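Home / Film & Theater / Boxed Sets & Discs

The Poltus Collection: Complete Films, 7-Disc Box

10/23/22, by the Herstead Disc Shop desk
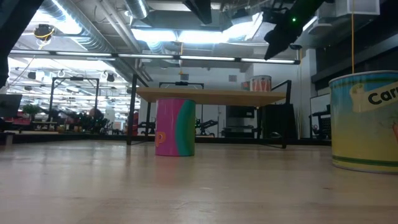 Two cans on a tabletop, the nearer one lettered "Carr".

Poltus was a small film company that worked out of the harbor town of Jiltport and made pictures at a speed that alarmed its bank. Most of them went straight to the second half of a double bill, where they were watched by people waiting for the rain to stop. The Poltus Collection gathers everything that survives onto 7 discs, with a booklet, in a box that almost closes.

What you get

Eleven features, four shorts and a training film about ladders that the company made to pay for one of the features. The ladder film has the better lighting. All of it has been scanned from the best prints anyone could find, which in the case of "The Lighthouse Owes Me Money" was a print missing its second reel. A title card covers the gap. Viewers at our shop screening thought the plot was easier to follow that way.

The big draw is "Vlad", a vampire picture shot in June, when nights in Jiltport are short and the crew wanted to be home for supper. As a result the count does most of his stalking in what is plainly late afternoon. He squints a good deal. It has a real following, and if you have only seen it on tape you will be startled to learn that the castle has a back wall.

Disc 2 also carries the stage version, recorded at the Herstead Playhouse with a single microphone placed near a man with a cough. We are fond of him. He laughs in all the right spots and leaves before the end.

Sound and picture

Black and white for the first nine features, color for the last two. The color was new to everyone involved and they used all of it. Mono sound throughout. English subtitles are included and are recommended for "Mutton at Midnight", where half the cast put on an accent and the other half put on a different one.

Some scratches and jumps remain. Removing them would have cost more than the films did.

The booklet

376 pages, so booklet may be the wrong word. It has cast lists, shooting notes, a map of Jiltport with the locations marked, and a long essay arguing that the dream sequence in "Vlad" was meant to be that way. There is a correction slip tucked inside the back cover and a second slip correcting the first. Please keep both.

The details

Discs: 7, region free
Running time: long
Booklet: 376 pages, softcover
Edition: 3000 numbered copies
Case: rigid card, with a lid you will learn to live with
Rating: not rated, though the ladder film has a fall in it

Ordering and shipping

Limit of 2 per customer. We set this limit with great seriousness on the first morning and have not yet had to use it. Numbers are sent out in the order they come off the shelf, and we can't pick one for you, including your birthday. Number 1 is staying in the shop window.

The box is heavy. It ships in a double carton and won't fit through most mail slots, so please give us an address where somebody can come to the door. If a disc arrives cracked, write to us with the disc number and we'll send a new one. If you don't like the films, we will listen politely.

Also in this section: The Jiltport Shorts (single disc), "Vlad" lobby card set, Herstead Playhouse programs, assorted.

Contact the shop | Shipping and returns | © Herstead Disc Shop | Back to top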